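From: Soledad Bravo
To: Runilberg Home Orchard list
Date: October 24, 2022
Subject: Re: [orchard] Quince that won't ripen

Nighat Kakakhel wrote:

> Hi all, my quince is in its fourth year and this is the first time
> it has set any fruit worth talking about. It's late October and they
> are still hard as rocks. A few have gone yellowish on the sunny side
> but most are green and fuzzy. Do I leave them on the tree until they
> soften? We had a light frost last night and I'm getting nervous. Also,
> is there anything to make besides jelly? Nobody in my house eats jelly.
>
> Nighat

Hi Nighat, and congratulations on the fruit! Mine made me wait longer than that, and then the squirrels got the whole first crop, so you're already ahead of me.

Don't wait for them to soften. They won't, not on the tree and not really off it either, at least not the kinds most of us grow here. What you're looking for is color and smell. When the green starts going to yellow and you can smell them when you walk by, pick. A light frost is fine (some people swear it helps, I've never noticed a difference) but a hard freeze will turn them brown inside, so if the forecast looks ugly just bring everything in, green ones too. They'll color up on a shelf in the garage. Don't let them touch each other, and be gentle, because they bruise way more easily than you'd think for something that can dent a floor.

Keep them away from your apples and potatoes, by the way. I stored mine next to a box of Bremance one year and every apple in there tasted like perfume by Christmas.

As for the fuzz, it rubs off with a damp dish towel. I do that right before cooking and not sooner.

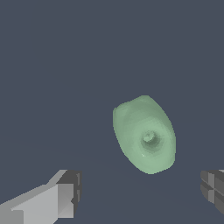

Now, not jelly! I'm with your family on that. My favorite is just poached: peel, quarter, cut out the core (use a heavy knife and go slow), and simmer in water with 2 cups of sugar, a cinnamon stick and half a lemon. Give it a couple of hours on low and it goes from cream to pink to this gorgeous brick red. Save the peels and cores and tie them up in cheesecloth in the pot, they help with the color. We eat it over yogurt, and whatever's left goes into apple pie. Bushra Sandhu posted a lamb stew with quince on this list a couple of winters back and it's wonderful, so maybe she can send it again? Bushra, are you out there?

One more thing, since you said it's only in its fourth year. Go easy with the pruning. I got carried away one February and took off nearly all the short twigs, and quince fruits on the tips of the new growth, so I got two quinces the next fall. Two! Just take out what's dead or crossing and leave the rest alone for now.

Let us know how many you bring in. And if you end up with too many, I'm happy to trade for garlic.

Soledad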